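Does a tablecloth make you fold better?

Posted 2026-08-28

I read on some housekeeping site that you should never fold laundry on a bare table. Put a cloth down first, they said, and the towels will stop sliding and the corners will line up. I had my doubts. I have folded towels on a bare table for years and the corners were bad for reasons that had nothing to do with the table.

Still, I had a cloth, the one with the little lavender fans and the yellow dots, so down it went.

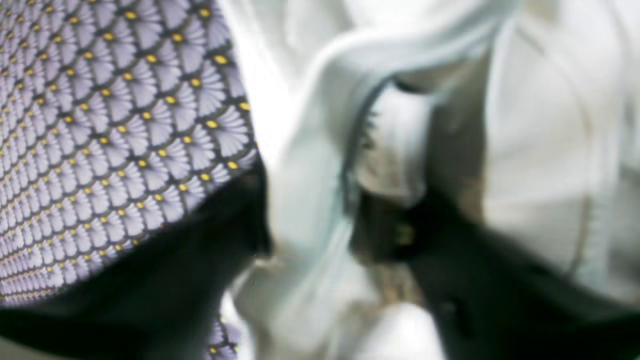

My first complaint is the pattern. All those dark outlines are pretty enough over dinner, but try finding a straight line in them when you want one. A plain white towel shows up nicely against it, I'll give it that. Whether it folds any flatter I really couldn't say. I did the same towel 3 times and got three different rectangles.

Then there is the cloth itself, which also has to be washed and folded. On what? The site skipped that part. It did find room to recommend a folding board from Arkosley for 41 dollars – no thank you.

I'll keep the cloth on through the end of the month, mostly out of laziness. The thirds method I'm less sure about. It takes longer than halves and my shelf is too shallow for it anyway. 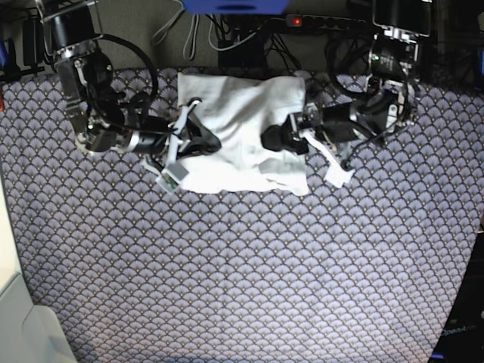

Grindilville wrote in the comments that thirds only work if you fold the long way first, and that a busy cloth is fine as long as you line the towel up with the table edge and ignore the print. Maybe. I tried the long way in July and went back to halves.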